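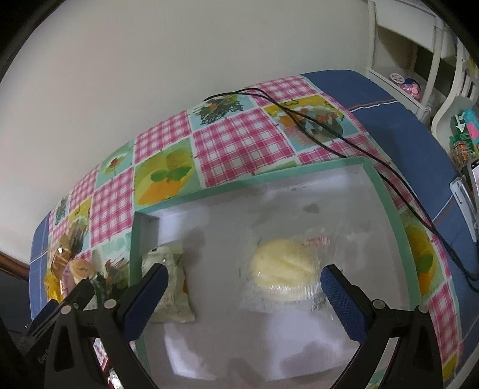 **Can wrapped buns share a snack tray with other packets?**

They can, as long as every wrapper is sealed and nothing heavy sits on the bun.

---

**Ticket 600: buns going stale in snack tray**
Opened 8/24/25 by Modupe Oyewole, Barden break room
Status: open

**Reported problem**
Wrapped buns are stale by the second day. The sender blames the green-rimmed tray and wants it replaced with the Dokora lidded box. I doubt it. A tray can't dry out a bun that's sealed in plastic.

**Tried so far**

1. Washed the tray, dried it, put it back on the patchwork tablecloth. Next bun was just as dry. No surprise.
2. Moved the tray to the shelf away from the window. Two people said the buns were "much softer." Same delivery, same date on the wrapper, so I'm not counting that.
3. Squeezed the wrappers over the sink. 3 out of 32 hissed at the seam. First useful thing anybody has found.
4. Asked Witkowska, who deliver them, about the seams. They said the buns "leave in perfect condition." Asked when they leave. No reply yet.

**Comment from front desk**
Ponine told us their lidded box keeps bread fresh for a week. Can we order one of those instead?

**Reply, M.O.**
Fresh for a week according to the people selling it. I'd want to see that with our buns before we spend 200 on boxes. Please leave the tray where it is and don't open the wrappers "to check."

**Next step**
Squeeze-test the next delivery at the door and send back anything that leaks. Keep the leaky ones apart from the snack packets so they don't get mixed in again. Waiting on Witkowska for the packing date.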